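Laundry recordings reach the halfway mark

The clothes-sorting part of the Stisard project is moving again after a slow October. Halyna Skoryk's group has 600 usable recordings in hand, and the target for the first training run stays at 12 hundred. Most of the new ones come from bedrooms in people's own homes, with their own clothes.

For anyone who joined recently: we stopped using the arm and joystick setup for cloth in the spring. Steering a full arm through a pile of shirts took too long, and people got tired and started cutting corners. Now the person doing the task holds a gripper in each hand and works at the bed or table directly. The camera on each gripper records what the fingers are doing, and the hand motion is worked out from the video afterward.

The task itself has not changed. Start with a heap, take one item at a time by a corner or an edge, lift it clear, lay it flat, fold it, and put it to the side. Vsevolod Stelmakh has rewritten the instruction sheet and it is now one page. The main edits:

Close the fingers fully before you lift. Half-closed grips make up most of the recordings we throw out.

If an item slips, pick it up again and keep going. Do not stop the recording. We want the second try as well.

Leave the heap as it is. Several people were straightening it first, and the model then did badly on anything tangled.

Dark clothes on dark clothes are still the hardest case. Thoa Tôn went through a batch of 500 and found that the edge of the item was often lost right before the grip closed.
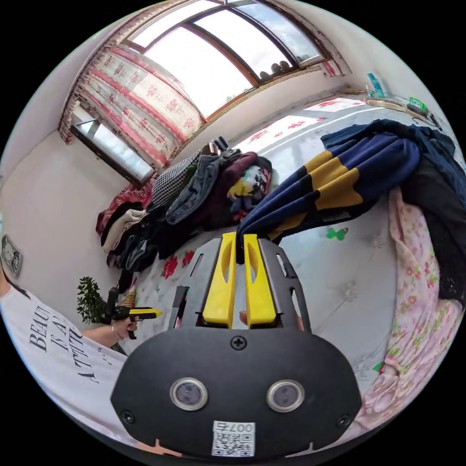

She is asking for more mixed piles, with prints and stripes in among the plain things, and for sessions at different times of day. Evening recordings with only a ceiling light are very short at the moment. If you can do one, tell her which lamps were on.

Gilberto Llanos has 2 spare pairs of grippers at the Tondthorpe office. Sign them out on the sheet by the door and bring them back charged. Finger pads that have worn smooth go in the box on his desk.

Uploads close Friday at noon. Demyd Hnatiuk will start the training run that afternoon, and anything that comes in later goes into the next one.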